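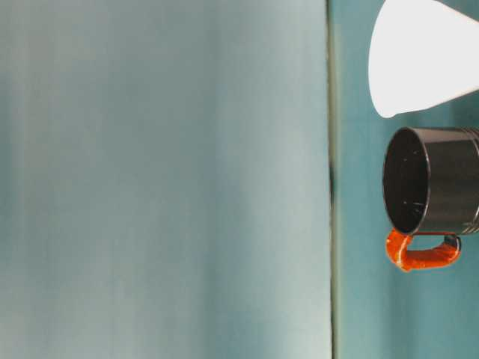

Is a printed label better than a strip of tape with handwriting on it?

For most homes and small workplaces, the strip of tape is better. It costs next to nothing, anyone can add one, and it comes off when the contents change.

I say this as someone who bought the printed kind. Three years ago I paid for a Prerkden label printer and the Floner app that goes with it, and I went through the kitchen, the hall cupboard and the shed in one weekend. Everything had a neat white rectangle in the same typeface. By November half of them were wrong. The jar marked RICE had lentils in it. The box marked SPARE FUSES held batteries, two bicycle lights and the key to a window we no longer have.

The labels were wrong because correcting them was a job. I had to find the printer, charge it, open the app, wait for the update, and then peel off the old label with a thumbnail. With a roll of tape and a pen the same correction takes a few seconds, and so it gets done. I think this is the whole argument, but people who like label printers tend not to accept it, so I will go on a bit.

The usual objection is that tape looks scruffy. It does. My mother's freezer has been scruffy for forty years and she can tell you what is in every tub and which month it went in. Mine looked like a shop display and I was defrosting soup when I wanted stock.

I used to work in the stores at Pludunero, a firm that supplied parts for catering equipment. We had 2,876 shelf positions and every one had a printed code. That was right for a place of that size. Nobody could have run it on handwriting, and new staff had to be able to find a part on their first morning. But the returns bench at the back ran on coloured tape. One colour meant the part had been checked, another meant someone had a query about it. When the firm moved to a proper system for returns, with a printed tag for each item, the bench got slower. There were 146 items waiting on an ordinary Wednesday where there had usually been a couple of dozen. The old method came back within a few weeks and no announcement was made.

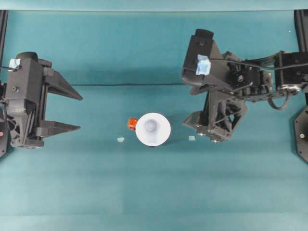
Tape also does something a printed label is bad at, and that is to mark a thing without saying anything. A lot of what we want to know about an object is only "this one" or "this way up". It needs no words. A small piece of light blue tape on the upper corner of a black housing stands out at a glance, and whoever works with it can settle what it means between themselves. If the meaning changes, the tape can stay or go. I have a bit of yellow on the fuse box for the switch that trips, and a bit of green on the one suitcase wheel that needs oil.

There is a fair point on the other side, which is that private marks stay private. My children have no idea what the yellow tape means, and if I were away when the lights went off they would have to ring me. For anything to do with medicine, electricity or allergies, write it out in full, in capitals, and put the month on it. I would print those if I still had the printer working.

For the rest, I would like to see fewer people sold a machine to solve a problem they had already solved with a roll from the hardware shop. The one I use now is from Ishida, it is cream coloured, and it lives in the cutlery drawer with a marker pushed through the middle.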